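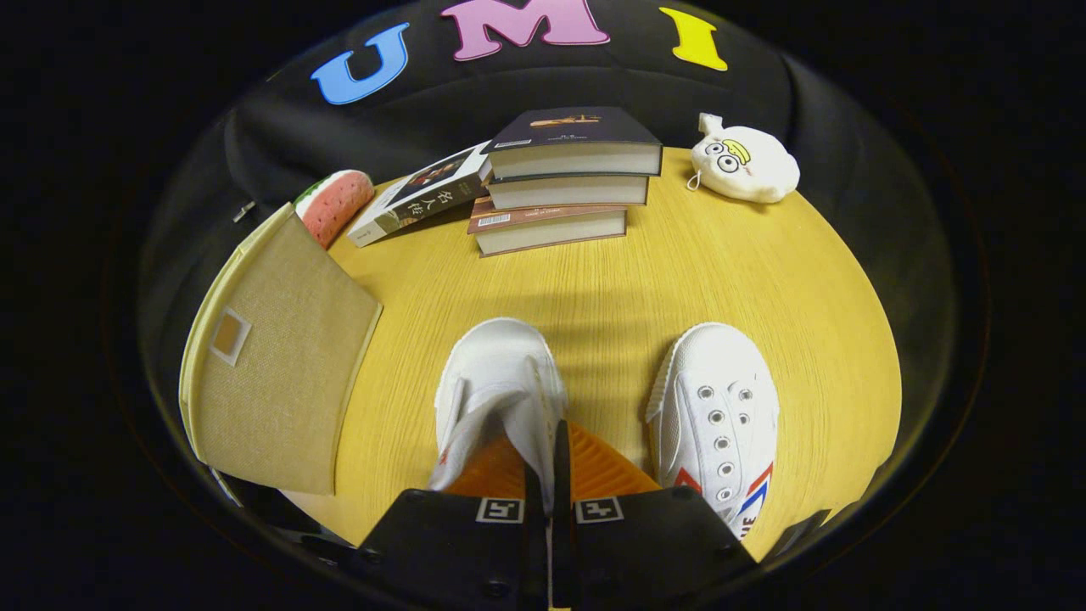

Minutes of the February meeting, Lengyel Street Swap Shelf

Taken by me, Benedek Nyitrai, because I was the one holding a pen when we sat down. Monday evening, 7 p.m. start, more like ten after by the time the coats were off and everybody had a mug. I've typed these up from my notes and left in most of what was said, so if you only want to know what you're supposed to be doing before next time, scroll to the end.

Last month's minutes

Read out by me, a bit fast. Two corrections. The person who offered the folding chairs was the lady from number 69, and I had written her down as number 60 (sorry, both households!). And the heater was fixed before the last meeting, so it shouldn't have been on the list of things to fix. Approved after that.

Money

We have $203 in the tin. That is after paying for the new light bulbs and the roll of labels, and before paying for paint, if we buy paint, see further down. Last month the jar by the door brought in $60, which everyone agreed was very good for a month with that much snow in it. I asked if we want to put the money in a bank account and we had the same talk we have every winter, and it's staying in the tin.

The round table

Most of the evening went on this, so bear with me.

For anyone who hasn't been in lately, the round yellow table is now the first thing you come to, with the black cloth around it. I love it. I know I'm biased as I carried one end of it up the steps, but that mustardy yellow with the grain running through it really does cheer the place up, and against the black everything you put down on it looks like it's worth having. Even a pair of old sneakers.

Not everyone is as keen on the cloth as I am. It was pointed out that it creases, and that it has a zipper on it and looks like it used to be something else. Ironing was suggested. The iron belongs to the sewing group, who meet Thursdays and lock it up. I said the creases don't bother me and I'd sooner spend the evening on what goes on the table. There was some grumbling, then we moved on, then somebody went back to the ironing, then we moved on again. Decision: the cloth stays up through spring and gets a shake outside on a dry day.

The letters: the big soft U, M and I stay where they are. Blue, pink and yellow, very cheerful. A request came in for "a bit more lettering in the same style," maybe a whole word like WELCOME across the back. I like the idea but we'd need somebody to cut them out, and I am not good with scissors. Held over. If you have felt at home in any bright color, bring it.

What goes on the table and for how long

We got into a real back-and-forth on this one. Up to now things have gone on the table when they come in and stayed there until they went home with somebody, which is fine for the watermelon cushion (I'm calling it a cushion, it was also called a toy, it's a plush slice of watermelon and it's adorable) but less fine for things that sit there week after week looking sadder and sadder.

Arguments for a time limit: it keeps people looking, the regulars get to see something different, and the table doesn't turn into a second shelf. Arguments against: somebody has to remember what went on when, and that somebody will be me. I offered to try it if we keep it simple. We settled on 7 days. After that it goes on the ordinary shelves with everything else, and there's no appeal, except that I've been told the watermelon gets an extra week on account of being the watermelon. This was carried with a lot of hands up and I'm recording it under protest, although I put my hand up too.

Books

We have a few hardcovers on the table now, three in a stack toward the back and one lying flat to the left of them. The flat one is 名人传, and I'm happy to say there was somebody at the meeting who could read the title for us. It says something like "biographies of famous people," and she has promised to have a leaf through and let us know who's in it. Until then it stays where it is, face up.

This led to the bigger question of books that aren't in English. We've been getting more of them, and I've been putting them in with the rest by size, which I was told (kindly) is a silly way to do it. New plan: one shelf by the window for books in other languages, any language, with a card that says so in as many of them as we can manage. I can do the Hungarian. Please write yours on the sheet by the kettle, and write clearly, my handwriting is bad enough for all of us.

Old labels came up too. One of the books in the stack has a barcode label on the corner, and a couple of people wanted to know whether we peel those off. We've always said no, because the covers tear. But it would be good to have a quick look inside anything with a barcode before it goes out, in case it belongs to a library that would like it back. I'll do the one on the table. I'd be grateful if whoever is on the door on Saturdays could do the rest as they come in.

There was also a suggestion to stop stacking books crooked. I said I like them a little crooked, it makes people want to pick one up. No vote taken.

Shoes

Long discussion! Longer than the money, the books and the heater put together.

The white canvas sneakers were what set it off. Some people feel shoes shouldn't be on a table at all. One of us was brought up that shoes on a table are terrible luck and wouldn't sit facing them. Others felt that if the shoes are decent there's no reason to hide them on the floor where they get kicked about, and that white canvas especially should be kept up off the floor in this weather. I could see both sides, and I said so, which pleased neither of them.

What we agreed:

Shoes are welcome on the yellow table if the soles have been wiped.
Always a pair, laces tucked in or tied together so we don't end up with a single.
No boots on the table, they go on the rack.
A size written on a slip of paper and tucked inside, because people are shy about picking up a shoe and turning it over.

I asked if anybody would like to be in charge of shoes. Silence, then much looking into mugs. I'm in charge of shoes until the next meeting.

Storage boxes

The beige woven box on the left side of the table has caused some confusion. A few people have taken it to be a swap item, and a few have taken it to be ours, and I had to admit I wasn't sure either. It takes up a lot of room where it is. We went through the possibilities and decided that it's ours now, we need it, and it can hold the small things that roll around. Hair clips, key rings, those little cars. If it was yours and you want it back, tell me and there will be no hard feelings.

While we were on boxes, I reported on prices for more of them. I'd looked at the ones from Drurka and the ones from Stumel. The Drurka ones fold flat and come in a sort of oatmeal color. The Stumel ones are stiffer and have proper handles, but I had one in my hands at the store and it felt like it would scratch the yellow paint or varnish or whatever finish that is. The feeling of the meeting was Drurka for the table and the old fruit crates for everything else. I'm allowed to spend up to $60 and I have to bring the receipt.

Paint

Should we paint the wall behind the window shelf to match the table? Lots of enthusiasm for about a minute and a half, until we talked about who'd move the shelf. Firura has a mustard in their small cans and I brought the color card along. Held next to the yellow letter it looked too brown, held next to my sweater it looked fine. We'll put the card up by the door so everyone can see it in daylight and write yes or no underneath. Please don't write "maybe." We had four maybes on the curtain card and we still don't have curtains.

Spring swap

Same as last year, tables outside if it's dry, inside if it isn't. The yellow table stays inside whatever the weather is doing, that much we could all agree on in a heartbeat. The folding chairs from number 69 are coming over in a van, and I need two people with good backs for half an hour. Cake: yes. Raffle: no, after last time.

We also talked about asking children to do a table of their own, with the rule that grown-ups can't take anything off it before noon. I think that's a lovely idea and have written it down in capitals in my notebook.

Anything else

The back door sticks. Lift and push.
Somebody left a green umbrella. It's on the hook, it is not a swap item, please stop swapping it.
The kettle takes forever and we'd be glad of a better one if you're having a clear-out.
Could people with keys please turn off the hall light. I've come in three mornings running and found it on.

Things to do

Me: order the Drurka boxes, check the book with the barcode, shoes (until relieved), color card by the door.
Window shelf people: clear the shelf, make the card, send me your languages.
Everybody: felt, if you have it. Yeses and noes on the paint.
Van and chairs: two names still needed, sheet is by the kettle.

We wrapped up at quarter to nine. Next meeting same time, same room, and bring your own mug if you can, as we were two short and I had my tea out of the measuring jug.

B. Nyitrai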